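Two-Arm Handling Rules: FAQ
Kept by Zanele Pretorius, Kedalberg cell. Last edited 11th May. Ask Yutong if something's missing.

Who has to read this?
Anyone running the arms near the glass table. Visitors too, short version is on the door.

What does a normal session look like?
Fruit, a plate or bowl, two hands. One handler, one person on the stop.

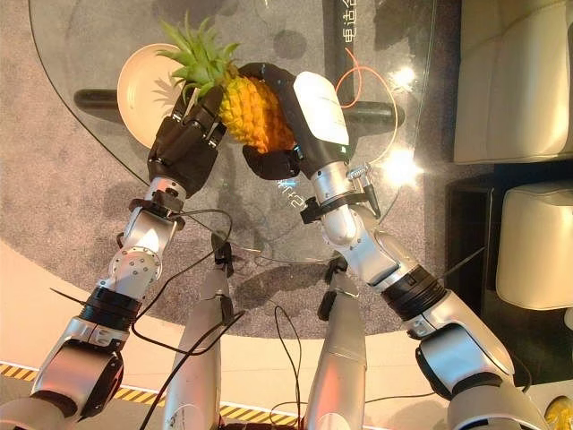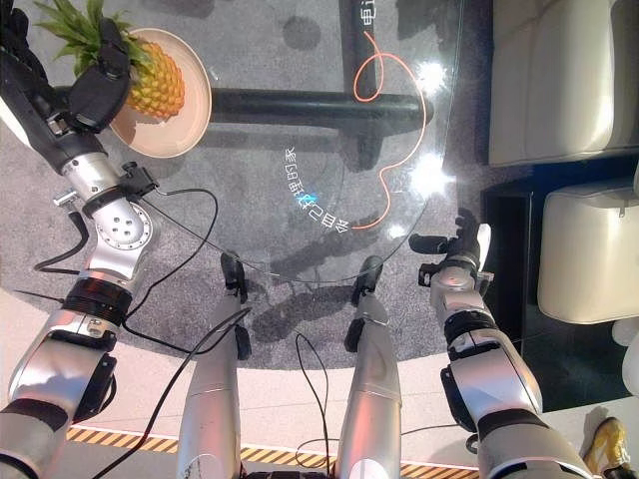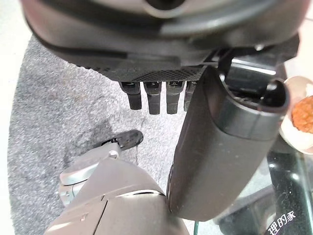
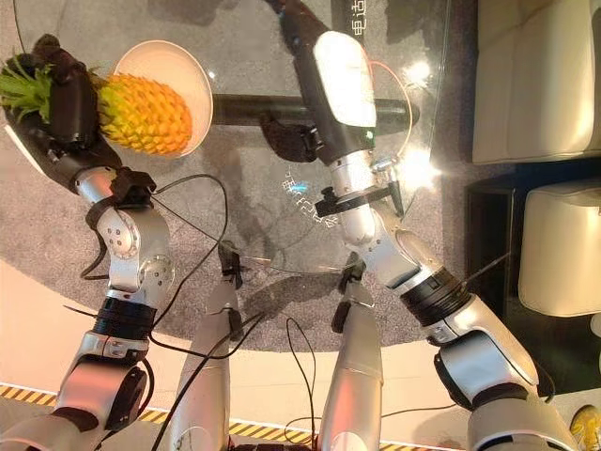
Where do I stand?
Behind the tape. Yellow and black, can't miss it. Crossing it while the arms are live = session over, log it.

Who holds the stop button?
Not the handler. Always a second person, and they dont do anything else. No phone, no notes.

Is glass OK as a work surface?
Yes, with the force limit on. Set in the Flustitz profile, leave it alone. Check for chips first. Chip = no run.

Glare is messing up the cameras. Can I carry on?
Pause. Blinds down, rerun the camera check, then carry on. Don't just retry and hope.

Loose cables?
Clear of the joints before power on. Move both arms slowly thru full reach, watch for snags. Re-tie if anything pulls.

Can I hand something to the robot?
No. Put it on the table, step back, then start.

It dropped something. Now what?
Stop first, pick up second. Form 6, even if nothing broke. Kagiso reads all of them.

How long is a session?
Four hours max per handler, breaks included. Was longer before April, ignore the old sheet.

Who do I call?
Ext 3553. Anel Le Roux if no answer.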